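Two-Arm Sorting Table Takes Shape in Kendbridge Workshop

KENDBRIDGE - In the back part of the shared workshop on Talcombe Lane, a small group of members is building a robot table that should learn to pick up household waste and put it into a bin. The project has the name Flidia. It started in June as an evening hobby, and it now has its own corner, its own key and its own shelf for spare parts.

The workshop is mostly known in the town for bicycle repair and for its wood lathe. Robots are a newer interest. The members who work on Flidia come from different trades, and only a few of them had programmed a machine before. They meet on Wednesday after the evening meal and stay until the building closes.

The first task that the group has chosen is a modest one. An arm must find a light object on the table, close the gripper on it, move it over an open bin and let it go. For a person this takes a moment and no thinking. For the machine every part of the movement must be prepared, and a small error at the beginning becomes a large one at the end.
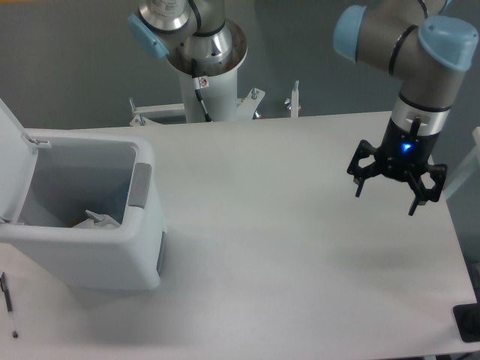 Much of the work since summer was mechanical. The table had to be stiff, and the columns for the arms had to stand on their own supports, so that a quick movement would not shake the objects. The group made the drawings for the supports in the workshop and changed them 6 times. The arm in the middle stands on a white pedestal behind the far edge of the table, held at the foot by a white metal bracket with a crossbar, and most of the drilling was done for this part. The other arm carries a black gripper with three fingers and a small blue light on its body. The members say that they could have used a simpler gripper with two fingers, but they wanted to try one which can also hold soft and irregular things.

The control program is called Uibo and was written by the members themselves. It runs on an older desktop computer that another group in the building did not need anymore. The first version could only repeat fixed positions. If the object was moved by the width of a hand, the arm went to the old place and closed on air. The present version takes the position from a camera and calculates the path again before each attempt. It is slower, but the group prefers it this way for now.

Every attempt is written in a paper notebook, with the kind of object, the position and the result. At the last meeting the notebook had 204 attempts with soft objects. The pages are open for all members of the workshop to read, and several people who do not work on the project have left remarks in the margin. One of these remarks led to a change in the angle at which the gripper comes down. 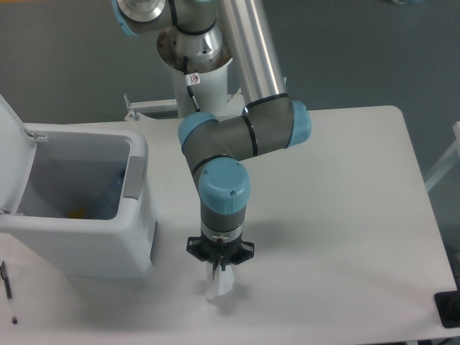 By the workshop correspondent, Kendbridge

Paper tissue is the object which gives the group the most work. It has no fixed shape, it weighs almost nothing, and two tissues are never crumpled the same way. When the fingers of the gripper have a tissue between them, as they do on the arm that reaches over the table here, a part of it hangs below the fingertips. The program must then keep enough height over the rim of the bin, or the hanging part can touch it. Uibo did not consider this in the beginning. The members now add a margin for every soft object, and they adjust it by hand after each evening.

Plastic bottles are a different matter. A bottle keeps its form, but it can roll, and a clear one is difficult for the camera on a pale table. The group tested several positions of the lamps before it was satisfied with the shadows. A curtain for the window was also discussed - it would help in the late afternoon, when the sun comes in low - but for the moment the tests are simply made after dark.

The bin itself was a subject of long discussion. Some members wanted a wide box with no lid, to make the task easier. Others said that a machine for the home must work with a thing that people have at home. The second opinion won, and the group uses an ordinary white plastic bin with a hinged lid. At present the lid is opened by hand before a test. To open it with the arm is on the list for next year.

Safety rules in the corner are short and strict. Nobody reaches over the table while the arms have power. One person stays at the stop button for the whole test and does nothing else. Visitors are welcome, but they stand behind the yellow line on the floor at the entrance of the corner. Children can come with an adult on open evenings.

The money for the project comes from the members and from the sale of old equipment. The workshop gives the space without rent until spring, and after that the group will have to ask again. It has also offered to repair the door of the metal store as a part of the payment, which was accepted.

Two arms on one table bring their own questions. Until now they were tested one at a time, with the second arm parked. The next step is to let both move in the same session, at low speed, with a zone in the middle that only one of them may enter. The group has written this rule into Uibo already, but it wants to see it work with empty grippers before any object is put between them.

There is no plan to sell the machine. The drawings of the supports and the program will be given to any other workshop which asks for them, together with a copy of the notebook. A workshop in a neighboring town has shown interest in the drawings and will send two members to look at the table.

The next open evening of Flidia is on Wednesday from 7 p.m. in the workshop on Talcombe Lane. The entrance is from the yard, through the green door. Entry is free, and people who want to help with the wiring are asked to bring their own screwdrivers.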